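Getting Ahead of Weekday Breakfasts

Most of the work in a weekday breakfast can be moved to the night before, and the rest goes faster if things live in the right place. These are the habits that have stuck in our kitchen.

Mix the dry ingredients for muffins or waffles in bulk. I make six batches at once and keep each in its own jar, with the wet ingredients written on a piece of tape on the lid. Baking powder does lose strength, so I use them up within the month.

Oatmeal can be started in the evening. Bring steel-cut oats and water to a boil, turn off the heat, put the lid on and let the pot cool for 20 minutes before it goes in the fridge. In the morning it needs a splash of milk and a few minutes on low.

Set out cups and bowls before bed. If they sit out overnight, turn them over so no dust settles inside.

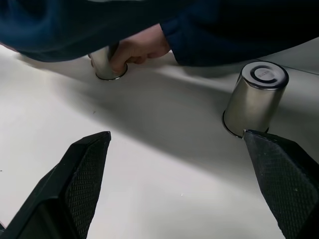 Stainless steel cup, stored mouth down.

Hard-boiled eggs keep for a week in the shell. Peel them under running water, starting at the wide end — the air pocket is there and the shell comes away more easily.

Freeze waffles flat on a baking sheet first, then bag them. They go straight from the freezer to the toaster. Ours need two rounds on medium, but we have an old Ritstead that runs cool.

Cut fruit is the one thing I leave for the morning. Apples brown even with lemon on them, and melon goes watery. Berries can be rinsed ahead if you dry them well on a towel.

Wipe the griddle while it is still slightly warm. Batter that has set overnight takes soaking — and a scraper if you left it near the burner.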